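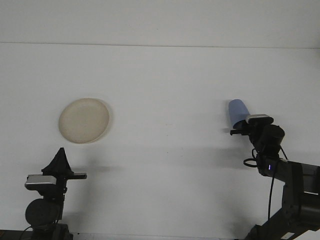 A plate is one of the oldest and simplest tools that people use at meals. It gives food a clean place to rest, and it keeps sauces and crumbs away from the table. Most plates share the same basic shape, which is a flat center with an edge that rises a little all the way around. The edge is called the rim. A round, cream-colored plate on a white table shows its rim as a slightly raised border, and it also throws a soft gray shadow to one side. Shadows like this one are useful to look for. They show which side the light is coming from.

This page belongs to the Nilen Table Room, the part of the Vudunier Children's Museum where visitors learn about everyday tableware. It is written for readers in grades two through four. Adults are welcome to read it aloud.

Why does a plate have a rim?

The rim does two jobs. It stops juice and gravy from running off, and it gives your fingers something to hold. When you carry a plate, your thumbs rest on the rim and your other fingers go underneath. A plate with no rim would be much harder to lift from a table.

The flat part in the middle is sometimes called the well. On a dinner plate the well is wide and shallow. On a soup plate it is deeper.

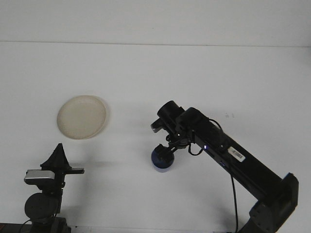

A round, shallow plate with nothing on it. The rim looks brightest along one edge.

Why does a round plate look like an oval?

Hold a plate straight up in front of your face and you will see a circle. Now lay it on a table and take one step back. The circle seems to have been squashed. The shape you see is called an ellipse, and it is what a circle looks like from an angle. The plate itself has not changed at all. Artists practice drawing ellipses for a long time, and there are 20 of them to trace on the drawing wall in the Table Room.

What makes a cup different?

A cup has a bottom and tall sides, and it is open at the top. The opening is called the mouth. Many cups have a handle, but many do not. A cup without a handle is held around the middle, so it is best for drinks that are not too hot.

Look inside a cup the next time you set the table. The inside often looks darker than the outside, even when both are the same color, because less light reaches down to the bottom.

A cup on a plate may stand up straight or it may lean. A leaning cup can tip over easily, and a full one should never be left that way.
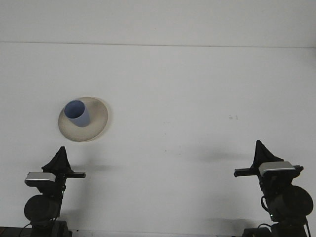 Try it at the table

You will need one plate and one cup that will not break. Ask an adult before you begin.

Put the plate down flat. Set the cup on the table to the right of the plate, with its mouth facing up. Look at them from above — then crouch until your eyes are level with the table. Draw what you see each time.
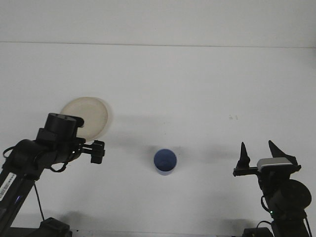

The blue cup stands upright, apart from the beige plate.

Words to know

Rim: the outer edge of a plate.
Well: the lower, flatter part in the middle.
Mouth: the opening of a cup.
Ellipse: the shape of a circle seen from an angle.

The Table Room is on level 2, next to the Troltidel Reading Corner.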